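## 4.2 Does a license sell a board game?

Publishers tend to treat a film or TV license as a safe bet. We are less sure. The claim usually rests on launch-week sales, and those say little about whether a game gets played. To look further, we used play logs kept by members of the Junar hobby network, who recorded 2,000 sessions of two titles from the same publisher: Skudumon, which carries a license, and Tallex, which does not. Sessions with missing end times were dropped, along with demo games run in stores. That left 1,036 sessions of Tallex and 797 of Skudumon.

The gap runs against the usual story, but we would not lean on it too hard. Junar members are keen players who own large collections, and they may well be cooler toward licensed games than the general buyer. Tallex is also the shorter game – a plain reason for it to reach the table more often.
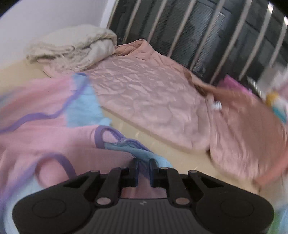 **Figure 3.**

Did owners of the licensed game keep playing it after the first month? Most did not, although the logs can't tell us whether they sold it, shelved it, or just stopped writing sessions down.

The Theodorakopoulos survey is often cited for the opposite view. It drew on 300 buyers, all reached through a card inside the box, and asked whether they planned to play again. Plans are cheap. Until someone follows the same buyers over a full year, we see no good ground for saying that a license keeps a game in use.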